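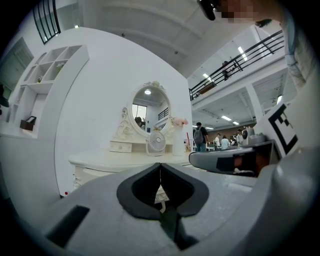 Vol. 2, No. 77

From: Yeshi Admasu
To: the Nanach furniture list
Subject: Re: chalky finish on old painted pieces
March 2023

Dear all,

I have been meaning to answer this one since it landed in my inbox, and then my sister came to stay and the week got away from me. Let me put the question back in front of everybody first:

> I bought a bedroom set at the Stellov estate sale, painted white
> by some earlier owner, and it leaves a chalky dust on my hand
> whenever I wipe it. Do I have to strip the whole thing? There is
> a lot of carving and I dread it. Also the mirror wobbles.
> Hailu

Hailu, please don't strip it yet! I stripped a carved headboard one July, out on the porch in the heat, and I was still picking paint out of the leaves with a toothpick when school started. I love that headboard, but I would never do it again.

Before anything else, get one of those lead test kits from the hardware store, and don't sand a thing until you know. If it comes up positive, stop and write to us again, as that's a whole different letter.

If it's clear, wash it with warm water and a drop of dish soap, wrung out nearly dry, and let it sit overnight. Then go over the flat parts lightly with 160 grit, just enough to knock off the powder. Leave the carving alone except for a soft toothbrush (an old one, the softer the better). I wipe everything down with a damp rag after that and put on two thin coats of clear water-based varnish. Muso is what I have in the shed, and a small can did my hall table and almost 100 picture rail hooks, don't ask me why we own so many.

Try it on the back of a leg first. Some clear coats go yellow over white, and you'll want to find that out somewhere your guests won't look.

As for the wobble, take the mirror right off and lay it face down on a folded quilt before you start poking at the screws. Mine had stripped holes, and a bit of matchstick and wood glue in each one fixed it up fine. Do get a second person for the lifting, those old mirrors are heavier than they look.

Write back and tell us how the test came out. And did anybody else go to that sale? I heard there was a cedar chest.

Warmly,
Yeshi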